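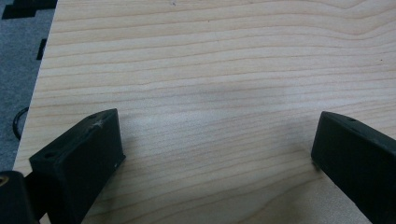
If a young bird turns up in the garden

Look at the feathers first. A fledgling with most of its feathers, hopping about on the lawn, is usually best left alone. Keep cats and dogs indoors and watch from a window. The parents are often close by and will carry on feeding it.

A bald or downy chick is a nestling. If you can see the nest and reach it safely, put the bird back. Handling it briefly won't make the parents abandon it.
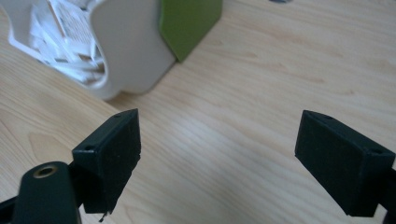

For an injured bird, line a cardboard box with an old towel, punch a few air holes in the lid and keep it somewhere dark and quiet. Don't give bread, milk or water by beak. Ring a wildlife rescue before you set off, as not all of them take birds.

Wash your hands afterwards and put the towel through a hot wash by itself.

Keep the rescue's number on the fridge. Ours is on the back of the Mistside calendar.

Waltraud Stöckli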